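News > Company > Press Releases

Fesach Opens Home Folding Program to Households in Medina

212 shares | 4 comments

MEDINA, February 8, 2023 – Fesach is happy to announce that its home folding program, which started small last April with a handful of patient neighbors and a great deal of coffee, is now open to 60 households across Medina. Every family taking part will help us gather the everyday examples that our learning system, Vultix, needs before it can be any good with laundry.

The idea is a simple one, and we are rather fond of it. People pick up a hand-held gripper, the same shape as the one our robots wear, and they handle their own towels, sheets and shirts the way they always have, on whatever bed or table they like to use. A camera on the tool records each try, and Vultix learns from the recordings. Each household is asked for 255 short recordings, spread over 90 days, so there is no need to rush (or to do it all on laundry day!).

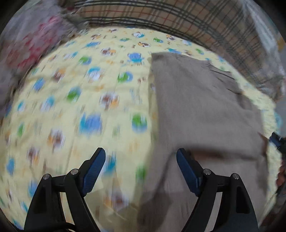 A brown cloth on a printed yellow sheet, seen from the camera on the hand-held gripper.

"We could have bought a stack of plain white squares and folded them in the lab until we were all quite tired of them," said Oriana Quiroga, who leads the program at Fesach. "But people's homes are full of patterns and wrinkles and odd corners, and I love that. When somebody has three tries at one pillowcase, please send us all three."

New households get a 20 minute visit from our team, a gripper on loan and a printed guide. Recordings are reviewed by our partner Bratus, and families may ask for any of theirs to be removed. Sign-up is at the Fesach front desk, and we would dearly love to hear from you.

Comments (4)

marla_k: Do fitted sheets count? Asking for my whole family.

Fesach Team: They do, Marla, and we'd be thrilled to have some!

dpruitt: Is the gripper OK for left-handed people?

Fesach Team: Yes, either hand is fine.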